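Clothes hanger

A clothes hanger, or coat hanger, is a device shaped to follow the line of the shoulders, used to hang a shirt, jacket or dress so that it keeps its form and does not crease. It consists of a hook, a pair of sloping arms and, in most patterns, a lower bar joining the ends of the arms.

Materials

Hangers are made of wire, wood or molded plastic. Plastic types are light and can be colored throughout, which makes them common in homes and laundries. Wooden types carry heavier garments.

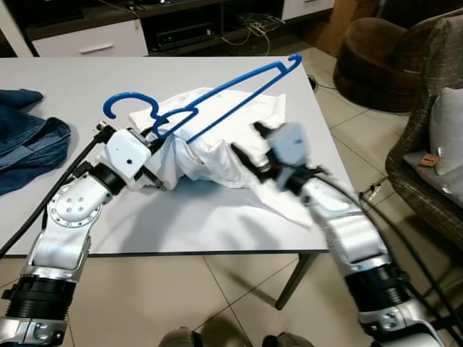
Vol. 2, p. 74

A bright blue plastic hanger on a crumpled white shirt, with part of the lower frame at the collar area. Shirts are hung by passing the arms of the hanger through the neck opening or through the open front. The shoulder seams are then set along the arms and the top button is closed.

Sizes

The Cikon pattern has a lower bar 30 cm long and is intended for children's clothing. The Omov pattern, first molded at Plurnorthorpe, has small upturned ends that hold straps in place.

Storage

Garments on a rail need clearance on both sides. Wet shirts are spaced farther apart than dry ones, and knitted items are folded, as their own weight stretches the shoulders.

See also: Clothes rail; Garment bag; Ursu hook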